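I got to Azucena Tapia's place at 4 in the afternoon, which she'd told me was the only hour when the kitchen isn't too hot and the neighbors aren't mowing. She had the back door propped open with a bag of rice. "Come in, mind the step, do you want something cold?" she said, all in one breath, and I did want something cold, because it was July and I'd walked from the bus.

If you live on our side of town you've probably eaten her food without knowing it. For 17 years she ran the lunch counter at Flikport, the old ferry terminal building down by the water, and after it closed she started doing the sauces and relishes that get sold at the Nakarico market. Green tomato, pickled onion, a peach thing with chili in it that I've been known to eat off a spoon (standing up, at night, no regrets). I'd wanted to talk to her for ages about how a person goes from flipping patties to making condiments for a living.

"I never left condiments," she said. "People think the counter was about the burgers. The burgers were fine! They were okay burgers. But folks came back for what went on top."

She learned from her aunt, who kept a row of jars on a shelf over the stove and wouldn't label a single one. You were supposed to know by the color. Azucena got it wrong once, when she was nine or so, and put a hot pepper paste on her cousin's toast thinking it was plum jam. "He cried, I cried, my aunt laughed until she had to sit down. I label everything now. I label the salt."

I asked if she looks down on the store-bought stuff, expecting a speech. I got the opposite.

"Oh, no. Ketchup is a great invention. It's sweet, it's sour, it's salty, a kid can eat it, your grandfather can eat it. I have tried to make a better one, I don't know how many times, and people taste it and they say, that's very nice, Azucena, and then they go looking for the regular bottle." 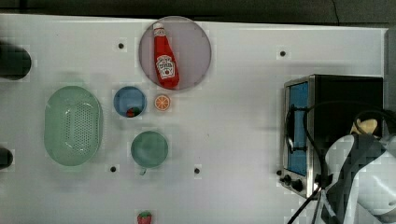
She did sell a homemade ketchup at the counter for one summer, way back. It had clove in it and a little smoked paprika, and she was so proud of it that she took the regular kind off the counter altogether. That lasted less than a week. A man who worked on the boats, a very polite man, started bringing his own from home in his jacket pocket. "He'd look over his shoulder first, like he was stealing something. I felt so bad! I put the other one back out the next morning."

What she took from that, she told me, is that people have a few flavors they don't want anybody messing with, and you can be as clever as you like everywhere else on the plate. So her relishes are all things that nobody grew up with a fixed idea about. There's no right way for a peach and chili relish to taste. She gets to decide.

We talked for a long time about vinegar. I'll spare you most of it, but she has strong feelings. She buys hers from Lazăr, the little grocery up the hill, and she's been going there so long that they hold a jug back for her under the register. She thinks most home cooks are scared of vinegar and use too much sugar to cover it up. "Taste it warm and it'll seem too sharp. Leave it two weeks. Then taste it. You'll be sorry you added all that sugar." I have absolutely been adding all that sugar, and I wrote this down and underlined it.

Her setup is smaller than I'd pictured. Two big pots, one of them with a handle that's been bolted back on, a wide funnel, and a food mill made by a company called Gisow that doesn't seem to make them anymore. She found it at a yard sale and has been hunting for a spare crank ever since. If you have one in a drawer somewhere, please, she'd love to hear from you, and I'd love to be the person who made it happen.

In a good month she fills nearly 200 jars. She washes them herself in the evening with the radio on, and she won't let her son help, because he puts them away with the lids on and then they smell. They'd had words about this the morning I visited, and he came through once to get a soda and she gave him a look I wouldn't want pointed at me.

I wanted to know if she missed the counter. She thought about that one for a bit and got up to stir something.

"I miss the noise at lunch. I miss knowing what everybody wanted before they sat down. I don't miss the floor. That floor was murder on my knees." Then she said she still dreams about it sometimes, that she's got a full row of people waiting and can't find the onions. In the dream the order number is always 2071. She has no idea why, she never had a number that high in her life, and she's played parts of it in the lottery twice and won nothing.

She's working on a mustard next, a coarse one with beer in it, and she let me try the version she isn't happy with. I thought it was wonderful. She said it tasted like a wet basement, and took the spoon away from me, and gave me some of the pickled onions on a cracker so I wouldn't leave with that in my mouth.

The green tomato should be back at Nakarico as soon as the tomatoes cooperate. I went home with a jar of the peach, labeled front and back, and instructions to keep it in the fridge door and bring her the empty.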